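Stepped risers and small stock: a conversation with Anatole Perrin

Anatole Perrin has been laying out counter displays for 22 years, first for a wholesaler and now on his own account, mostly for small shops with one register and little floor space. His current job is a set of counters for Rudd, a chain of station kiosks. We spoke in August at the rented unit where he tests layouts before they go to a store.

Perrin works at full scale. He puts the stand on a table of the same height as the shop counter, loads it with real stock and leaves it for a day. Drawings, he says, are good for widths and bad for almost everything else. "A drawing will tell you the stand fits. It will not tell you that the clerk's sleeve catches the top step every time she reaches for a bag."

The Rudd counters use clear tiered stands. Perrin prefers acrylic to wire for anything smaller than a paperback. Small boxes tip on wire, he explains, and thin bars work their way into the gaps. Clear sheet also lets the counter color come through, so a stand can be moved between branches with different tops and still look as if it belongs there. The drawback is scratching. He cleans with a damp microfiber cloth and has stopped using paper towels altogether. "Paper is wood fiber. After a month of it the front edges go gray, and then the whole stand looks old."

He sets most stands at an angle to the counter edge. Customers at a kiosk come from one side, pay and leave by the other, and a stand set square shows them its end panel for half of that path. Turning it costs depth, and on a narrow counter the back corner can end up over the edge. Perrin's rule is to turn the stand until the back corner is a hand's width from the rear of the counter, then stop.

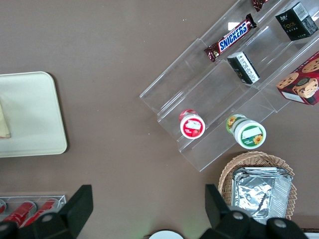 Candy and small boxed goods on a clear tiered stand, with a cream tray to the left.

Mixing candy with boxed goods on one stand is a point on which he and his clients often disagree. Rudd's own guide keeps them apart. Perrin argues that a counter with room for one stand has to carry both, and that the shapes help each other. "A bar is low and long. A box has a flat face and a corner. If you put five bars in a row, people see a stripe. Put a box near them and they see a bar and a box."

Labels are the harder problem. Many small cartons carry the barcode on a side panel, and staff tend to turn it toward themselves to save time at the scanner. Perrin accepts this on the upper steps. On the lower ones he wants the printed front toward the customer, and he writes that into the layout sheet. He tracks the sheets in a stock program called Zistton, which he describes as slow but complete. It currently holds 2,135 item records, each with the height, width and depth he measured himself. Supplier dimensions, in his experience, are often for the outer case.

Trays get less attention from his clients than he would like. He favors a shallow rim and rounded corners, which are easier to wipe out. A pale color shows dirt early, and he counts that as an advantage.

The budget for each Rudd counter is almost 1,000 dollars, including stands, trays and one visit after opening. Perrin uses the visit to see what staff have moved. At an earlier job for Etari, he found the stand pushed against the wall on the first Sunday. He left it there and redrew the sheet. "They were right. The door opened onto it."

The first four Rudd counters are due to be fitted next.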